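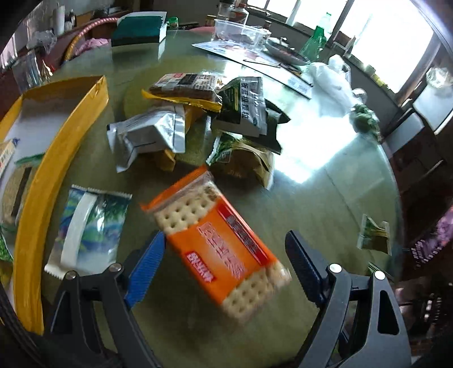 나두라(Nadura) 핸드 그리퍼 키트 3개월 사용기: 과자 소포장 라인에서

인쇄 | 이메일로 보내기
공유 41 · 댓글 6

급하게 씁니다. 교대 전에 올려야 해서 문장이 좀 끊깁니다. 양해를.

우리는 베스턴(Veston) 협력 작업장. 낱개 과자랑 사탕, 차 봉지 같은 걸 섞어서 상자에 담는 일. 하루 물량 600상자. 명절 앞에는 더 나감. 자동화 얘기는 재작년부터 있었고, 컨베이어형 견적도 받아봤는데 품목이 매주 바뀌는 곳이라 번번이 엎어졌습니다. 이번에 들어온 게 나두라 키트. 손에 쥐는 그리퍼로 사람이 직접 집어서 담고, 그 동작을 모아서 나중에 팔 달린 기계가 배우는 방식입니다. 설치는 벨카디(Belkadi)에서 와서 해줬고 반나절 걸렸음.

제목은 사용기인데 절반은 사람 얘기가 될 것 같습니다. 기계만 보고 싶은 분은 중간까지만 읽으셔도 됨.

집는 맛

손가락 패드가 고무처럼 생긴 골 있는 물건인데, 이게 생각보다 일을 잘 합니다. 비닐 과자는 모서리 말고 가운데를 옆에서 물어야 됨. 모서리를 물면 봉지만 딸려 오고 내용물은 아래로 쏠려요. 첫 주에 다들 이걸로 고생했습니다.

제일 쉬운 건 비스킷 낱개 포장. 납작하고 단단해서 그냥 물면 됨. 테이블에 바짝 붙어 누워 있을 때가 문제인데, 벌린 채로 위에서 내려가서 양쪽을 같이 밀어 넣듯 닫으면 대체로 올라옵니다. 급하게 한쪽만 대면 봉지가 빙글 돕니다.

제일 어려운 건 작은 사탕 종류. 양끝 비튼 포장. 집기는 집는데 놓을 때 패드 골에 끝자락이 걸려서 안 떨어짐. 털어야 합니다. 털면 그 동작까지 다 기록으로 들어가고, 그래서 교육 때 "털지 말고 상자 벽에 살짝 대세요"라고 배웠습니다. 근데 바쁘면 텁니다. 저도.

과립차 봉지, 은박 봉지는 중간. 은박은 구겨진 놈이 오히려 잡기 좋고 새로 뜯은 빳빳한 놈이 미끄러짐. 반대일 줄 알았는데.

무게와 손목

가볍다고는 못 하겠습니다. 오전엔 모르는데 오후 3시쯤부터 손목 안쪽이 옵니다. 양손에 하나씩 쥐고 하면 균형은 나은데 케이블이 두 배로 거슬리고요. 케이블, 이건 진짜 불만. 굵고 뻣뻣하고 팔을 뻗을 때마다 테이블 가장자리를 쓸고 지나갑니다. 물건 밀린 적 여러 번. 저희는 팔뚝에 밸크로로 묶어서 씁니다. 키트에 그런 끈 하나 넣어주면 될 것을.

손잡이 크기도 한 가지뿐. 손 작은 분들은 끝까지 오므릴 때 힘이 더 들어갑니다. 산다말리 분다얀... 아니 부이얀(Sandamali Bhuiyan) 씨가 우리 작업장에서 손이 제일 빠른데 이 양반이 처음에 제일 느렸어요. 맨손 속도가 몸에 배어 있으니 답답하셨던 거죠. 본인 말로는 "젓가락 처음 잡는 기분". 지금은 제일 잘 씁니다. 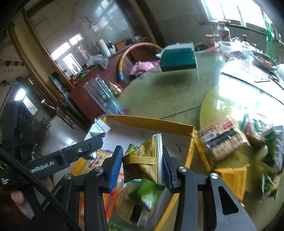
세모꼴로 접힌 포장은 따로 적어둡니다. 우리끼리 삼각이라고 부르는 것들. 면이 평평하지 않으니까 패드 두 개가 마주 보는 면을 찾는 게 일인데, 옆에 붙은 납작한 봉합선을 피해서 몸통 쪽을 잡는 게 제일 낫더라고요. 봉합선을 물면 대롱대롱 매달립니다. 상자 안에 먼저 담긴 게 있으면 그 위에 얹히면서 옆으로 구르고. 그래서 저희는 납작한 것부터, 삼각은 뒤에, 이런 순서로 담습니다. 이 순서도 누가 정해준 게 아니고 하다 보니 그렇게 됐음.

상자는 높이가 낮은 노란 골판지... 가 아니고 그냥 노란 종이상자. 날개가 펼쳐져 있으면 걸리니까 날개는 바깥으로 확 젖혀두는 게 편합니다. 창가 자리는 오후에 테이블이 번쩍여서 눈이 아픈데, 기록 품질에도 영향이 있는지 벨카디에 물어봤더니 "다양한 게 좋습니다" 하고 끝. 속 시원한 대답은 아니었습니다.

기록은 얼마나 버려지나

하루치를 올리면 다음 날 아침에 결과가 옵니다. 쓸 만한 것, 버리는 것. 첫 주에 제가 찍은 197건 중에 96건이 반려. 절반 가까이죠. 사유가 영어 약어로만 와서 뭘 잘못했는지 몰랐습니다. 애슈턴 머지웨이(Ashton Mudgway)라고 벨카디 쪽 담당인데, 이분한테 메일 보내서 약어표를 받았습니다. 그제서야 이해. 너무 빨리 움직인 것, 집은 걸 중간에 다시 고쳐 잡은 것, 시작 자세가 안 맞는 것. 대부분 시작 자세였음. 허무.

약어표는 키트 상자에 넣어 주세요. 제발. 한국어로.

지금은 반려가 많이 줄었고, 그 대신 새로운 버릇이 생겼습니다. 다들 예쁘게 움직이려고 함. 실제로 물건 담을 때는 안 그러거든요. 한 손으로 뒤적이면서 다른 손으로 담고, 봉지 세 개를 한꺼번에 쥐고. 기계가 배우는 건 우리가 일하는 방식이 아니라 우리가 시험 볼 때 방식인 셈인데 이게 맞나 싶기도 하고요.

사람들한테 뭐가 달라졌나

이걸 쓰려고 시작한 글입니다.

처음 설명회 때 분위기 안 좋았습니다. 당연하죠. 내 동작을 내가 가르쳐서 내 자리를 넘긴다는 얘기로 들리니까. 본사 자료에는 "반복 작업 경감"이라고만 써 있고 인원 얘기는 한 줄도 없었음. 질문이 나왔는데 답이 흐렸습니다. 그날 저녁에 단톡방이 꽤 시끄러웠고.

결국 정리된 건 이렇습니다. 그리퍼 쥐는 시간은 수당이 따로 붙음. 하루 두 시간 넘기지 않음. 하기 싫은 사람은 안 해도 됨. 마지막 건 말로만 된 걸 산다말리 씨가 문서로 달라고 해서 문서가 됐습니다. 이건 잘한 일.

좋아진 점. 허리 굽히고 담는 시간이 줄었고, 처음으로 우리 작업 순서가 종이에 적혔습니다. 납작한 것 먼저, 삼각은 뒤에. 이런 걸 십 년 가까이 입으로만 전했어요. 신입 들어오면 옆에 붙어서 보라고만 했고. 지금은 한 장짜리가 벽에 붙어 있습니다.

나빠진 점. 숫자로 보이니까 비교가 됩니다. 누구는 반려가 적고 누구는 많고. 관리자 화면에 이름이 그대로 뜨던 걸 두 달째에야 번호로 바꿨는데, 번호라고 누군지 모르겠습니까. 사람이 몇인데. 나이 드신 분들이 그리퍼 조에서 슬그머니 빠지시는 것도 저는 마음에 걸립니다. 그분들 손이 제일 정확한데.

그리고 조용해졌습니다. 맨손으로 담을 때는 수다 떨면서 했는데 그리퍼 쥐면 집중해야 돼서 말이 없어져요. 별거 아닌 것 같아도 하루가 길어집니다.

팔 달린 기계는 아직 우리 작업장에 없습니다. 기른홀름(Girnholm) 쪽 창고에 먼저 들어간다고 들었고 우리는 빨라야 12월. 그때 가서 자리가 어떻게 되는지는 저도 모릅니다. 인원 유지 약속은 내년 상반기까지만 문서에 있음. 그 뒤는 빈칸.

그래서 살 만한가

품목이 자주 바뀌고 소량인 곳이면 검토해볼 만합니다. 컨베이어형보다 시작이 가볍고 테이블 하나면 되니까. 같은 물건만 계속 나가는 곳은 굳이.

집는 힘, 패드: 만족. 패드는 소모품이니 여분 꼭 같이 주문하세요. 우리는 안 해서 일주일 놀렸습니다.
케이블: 불만. 크게 불만.
손잡이: 크기 선택이 있어야 함.
반려 안내: 약어표 없으면 못 씀. 받고 나면 쓸 만함.
교육: 한 시간짜리 한 번인데 부족. 일주일 지나서 한 번 더 와주면 좋겠음.

도입하시는 분들께 하나만 더. 키트 오기 전에 수당하고 시간 제한부터 정하세요. 저희는 순서가 거꾸로여서 첫 2주를 날렸습니다. 기계 문제는 메일 보내면 고쳐지는데 그건 메일로 안 고쳐지더군요.

손목 보호대는 뭐 쓰시는지 댓글로 좀 알려주세요. 약국 것은 땀 차서 못 쓰겠습니다. 교대 들어갑니다.

이 글이 도움이 됐나요? 예 28 · 아니요 3
댓글 6개 모두 보기
공유하기 | 인쇄 | 이메일로 보내기

문의 · 이용약관 · 개인정보 처리방침
© 소포장 현장 게시판. 무단 전재 금지.
맨 위로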